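Cubes in 22 colors, and a dish for each

The workshop at Clalton smells of lemon peel before you get both feet in the door. The owner of Rusine has been making small household things here since February, and she talks about color the way other people talk about food.

"I started with plates," she says. "Plain, shallow, a little rim. Then I kept putting bright things on them to see what happened!"

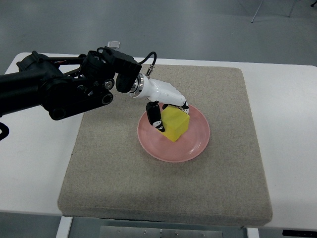
A yellow cube on a pink plate.

Yellow on pink is the pairing she comes back to most. "It wakes up a whole table — I can't get enough of it. Set it on white and you don't need anything else."

She keeps 43 plates on the shelf by the sink and guesses she has tried some 100 combinations so far. Green on gray was a flop. Orange on pale blue surprised her, and it's going into the next batch for the shop on Prosser Street.

Does she ever want to use a pattern? She laughs. "Ask me in the fall. I've still got purple to get through."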